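Subject: Re: Draft guidance on two-arm bench cells, section 4 (cables and fingertips)
From: Noémie Lemaire

Dear colleagues,

Thank you for the comments received in February. Snežana Shehu wrote:

> Section 4 asks for cables to be checked at the start of a shift.
> Does this include the wrist cameras, or only the motors?

It includes both. The Bakora cell is our reference for this section, and the wording should apply to it without exceptions. Soft fingertips are to be inspected at the same time as the cables.

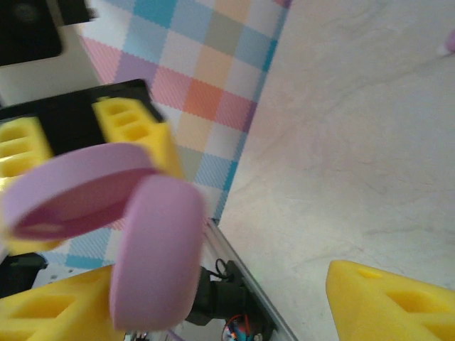
Members also asked how often fingertips should be replaced. The draft now says after 1000 grips, or sooner if the foam is torn. Tonetti had proposed 1065, but a round number is easier to keep in a log.

Where two arms share one table, the operator must be able to stop both with a single control. Cables running along an arm must have enough slack for its full reach, and none may hang where the other arm can catch it.

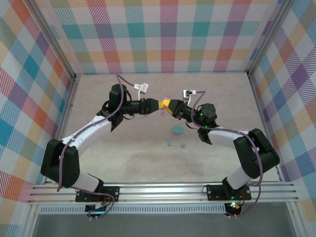
Samah Fawzy has replied that a single stop control is right, but that the draft should also say who may restart the arms afterwards. I agree, and will add a line to that effect.

Further comments should be sent to this list by noon on the closing date.

Yours faithfully,
Noémie Lemaire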